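The box, the bottles and the mug
Aug 16, 2024

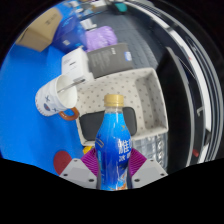
Where do the bottles go when the polka dot box is for the cloths? They go on the low shelf beside the kettle, standing up, and the box stays only for soft things.

I wrote this rule in the back of my notebook in the morning, and now in the evening I am writing it again here, so I cannot pretend that I forgot it. I have been living in this flat since October and I still put things where my hand is, and then I search for them like a visitor.

So today was tidying day. I had no work at Caputo because they are changing the floor in the front of the shop, and I was told to stay home, which I did with pleasure. It rained a little and the heater made its ticking noise. I put on my old track pants and I made a tea and I said to myself, first the box.

The box is the beige one, with the small dark dots. I like it very much. The walls are padded, and it has a soft look even when the rest of the room is hard and full of corners. But a padded box is a dangerous thing, because it accepts everything. When I began, I took out two tea towels, a phone charger for a phone I do not have anymore, the manual of the rice cooker, one sock, and a receipt from Zalletow for 430 dollars. This was for the mattress. I was happy to find it because the guarantee needs it, and I had already written them an email saying it was lost. Now I must write another email. I will do it tomorrow, with a polite beginning.

The blue bottle with the gold cap I have kept out. It has big white Chinese characters on it and I cannot read them all, only I know the two that mean something easy, and for the rest I would need my dictionary. I bought it from the grocery near the station, the narrow one where the rice is stacked up to the ceiling. I chose it for the colour. My mother always said one should not choose a drink by the colour, but she chose her curtains in this way and her car also. The cap is too pretty for the rubbish. I think I will keep it for buttons, or for the small screws from the chair, if there is still a cap on my mind when the bottle is finished.

The clear water bottle is a different matter. It is the kind that rolls away and goes under things. I have told myself many times to use the steel bottle, and the steel bottle is at work, under the counter, behind the new floor. So for this week I fill the plastic one from the tap and I do not feel proud.

Then the mug. It is the white one with the orange handle and the cartoon face with X for eyes. I am fond of this face. It looks how I feel at six in the morning, before the bus. I have better cups, a whole set in fact, from Havska, in the cupboard above the sink, grey and very correct, and I never take them. They are for guests. In all the winter I had guests on one evening and they drank from glasses.

I thought today about giving the grey set to the op shop, and keeping only the mug and one spare. I stood in front of the cupboard a long time with the door open. Then I closed it. It is not the day for big decisions when the floor is covered with chargers.

After lunch (toast, the end of the soup) I washed the shelf with warm water and a bit of vinegar. It was stickier than I expected. There was a ring from something, maybe honey, and I had to scratch it with an old card from the Clendatetti swimming pool, where I went twice and paid for the whole season. So the card was useful at last. I dried the shelf with one of the two tea towels and then this towel was dirty, so it went into the wash and I had only one cloth for my cloth box. I rolled it up and put it there anyway. It looked lonely. I added the winter scarf and the two pillowcases and then it was better.

The rice cooker manual went in the drawer with the other manuals. The sock I am keeping on the radiator for some days, in case the other one comes.

I was finished a bit before four, and I was tired in the back but content, and I sat down on the rug with another tea and ate almost nine biscuits. They were the thin ones with lemon. I looked in the recipe book for something to do with the pumpkin and I fell asleep over the page of scones.

Now it is dark already and I can hear the neighbour's television, some football match. I have checked the shelf again before sitting to write, and it is still tidy, but there is a pen on it already and a lip balm. I put these there myself, I suppose, when I came back from the letterbox. I will move them when I go to brush my teeth.

To do: email to Zalletow about the receipt. Buy bin bags and vinegar. Ask at work what time is the opening when the floor is ready. Look up the characters on the blue bottle. Pumpkin before it goes soft.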